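Saturday, 6:40 a.m.

Kraut day 3. Salted at 2.2 percent of trimmed cabbage weight this time, up from 2.0 on the last batch. The cabbage came to 1465 grams after I pulled the outer leaves and cut out the core, so 32 grams of salt on the small scale. Sliced by hand with the long knife. The mandoline gives thinner shreds but they went soft by the second week last time, and I want to rule that out before I blame the temperature.

Brine was over the cabbage by the first evening without topping up. Pressed it down twice with the heel of my hand and set the glass weight. Bubbles along the side of the jar as of this morning. Smell is cabbage and salt, a little sulfur, nothing else. Brine has gone slightly cloudy. No film on the surface.

The thermometer clipped to the shelf says 66 at night and 70 in the afternoon. Irfan keeps his crock in the basement at a steady 62 and leaves it five weeks. I don't have a basement. I will taste at day 10 and again at day 14 and move the jar to the refrigerator when the sourness levels off.

Second project is the cucumbers. Cempaka Nair brought a bag of them over on her way home from the market, small ones, most of them firm. Two had soft spots near the stem and went in the compost. Trimmed a thin slice off the blossom end of each, packed them upright in the half-gallon jar with dill heads, four cloves of garlic and a teaspoon of mustard seed. The brine is 56 grams of salt in 1600 of water, which works out to 3.5 percent of the water weight. That is on the low side for whole cucumbers. Hidayah uses 5 and hers keep their snap into the winter, but they need a soak before anyone can eat a whole one. If these go soft I will move up to 4 and try again.

I forgot the grape leaf. Opened the jar after breakfast and pushed one down the side. Should make no difference at this stage. 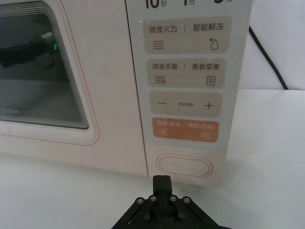 Kitchen, the microwave end.

Worked through the salt question again at lunch. The Lumenta coarse salt and the Hendance fine salt are both plain sodium chloride with no iodine and no anti-caking agent listed, so by weight they should behave the same. By volume they do not. I leveled off a tablespoon of each three times. The fine salt averaged 18 grams and the coarse 14. Any recipe that says "three tablespoons" is therefore off by a good margin depending on which box is open. I have gone back through the notebook and crossed out every spoon measure. Where I couldn't work out which salt I had used, I wrote a question mark next to the result.

That leaves the April beets unexplained. The note says "2 tbsp, 800 water" and nothing about the box. At the fine-salt weight it comes to 4.5 percent, at the coarse 3.5. They tasted closer to the first but the batch was slow to sour in a cold month and I can't separate the two. Repeat with weights when the beets come in.

Suryani Ismail called at four about her peppers. She has a white, wrinkled film across the top of the mash, flat, no fuzz and no color. Sounds like kahm yeast. I told her to send the details to Doğukan as well before she does anything with it, he has made far more pepper mash than I have. Her headspace was close to half the jar, which is a lot of air for a mash. I would have used a smaller jar.

Cleaned the airlocks with hot water and a bottle brush. One of the silicone lids has a tear at the valve, so that one is out of service. The cucumbers have the good one. The kraut is on a plain lid, loosened a quarter turn every morning and evening - I need to write that on the calendar or I will miss one.

9:15 p.m. Kraut lid loosened, gas released, brine rose and settled back. Pressed the weight down again. Cucumber jar quiet, as expected on the first day. One clove of garlic has floated up and is sitting against the shoulder of the jar. Pushed it under with a chopstick. Shelf at 69.

To buy: mustard seed, a replacement lid, two more heads of cabbage if they are still firm.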